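Footing and field position: the Annan coach on a long season

The Annan head coach has been in the job for three seasons and still does his own film charting. We spoke for an hour in the club office, mostly on the kicking game, which decided four of the team's last six matches.

Annan finished the regular schedule with 241 points for, the third-lowest total in the league, and made the playoffs anyway. The coach puts that down to field position. "We punted well and we covered well," he said. "If the other side starts inside its own 20, you can live with an average offence for a fair while."

The change began in April, when the staff dropped the rugby-style punt they had used for two years and went back to a straight three-step approach. Hang time went up. Distance went down slightly, which the coach had expected. "A longer ball with no hang is a return," he said. "I would take the shorter one every week."

The loss at Bromen is the match he has gone back to most often. Annan gained 441 yards of total offence and lost by a field goal. Two drives stalled in the red zone and a third ended on a fumbled exchange. He does not blame the play calls. "The yardage figure is misleading. A good part of it came between the 30s, and Bromen were happy to give us that. They rushed three, dropped eight and waited for us to make a mistake near the line."

Against Baltach two weeks later, Annan used a heavier set on short yardage, with a second tight end in place of the slot receiver. The gain was modest but the turnovers stopped. The coach intends to keep the package and add one pass out of it, a delayed release to the flat.

On defence, the front has moved from four down linemen to three. He describes it as a matter of personnel. "We had five linebackers who deserved snaps and three tackles fit enough to play. You play the people you have." Run defence suffered early – Wultel ran for about 400 yards on them in the opener – and recovered once the ends were told to hold the edge and leave the pass rush to the second level.
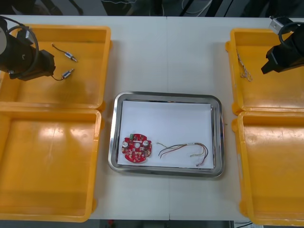 Wultel's coach, reached by phone, sees that opener differently and says the three-man front was sound from the first snap, but the tackling behind it was poor. He expects a much closer match if the two sides meet again.

The Annan coach accepted the point about tackling. "We missed in the open field and we took bad angles. That is coaching, so it's on me." Contact periods in practice have since been cut in length and moved to the start of the session, when legs are fresh.

He would not name a starting quarterback for the playoff opener. Both candidates took equal reps this week, and the decision will be made after the final walk-through.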